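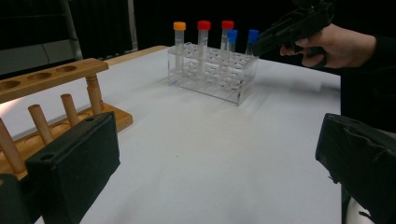
Fig. 1. Capped tubes in a clear rack.

Handout 4: Labelling and storing water samples

A sample with no label is thrown away. Write the label before you go to the bank, in pencil or waterproof ink, and put it on the body of the bottle. Caps get swapped, so a label on the cap does not count.

Each label needs the site code, the time, the depth and your initials. Site codes are ESK for the Esik stream and MAL for the Malik pond. Use the 24-hour clock.

Rinse the bottle three times with water from the site, standing downstream of where you fill it. For nitrate, fill to the 235 ml line and leave the gap. For dissolved oxygen, fill to the brim — no bubbles — and close it under water.

Keep samples cold and dark. Nitrate samples should be tested the same day. If that can't be done, freeze them and write "F" after the site code.

The April samples from Esik were left out of the class table. Two groups had used the same code and the results could not be told apart.

Bring your field sheets to the next session. Reading: Lozano, course pack, section 17, up to the part on blanks.

Questions to Yeison Lozano, room 300.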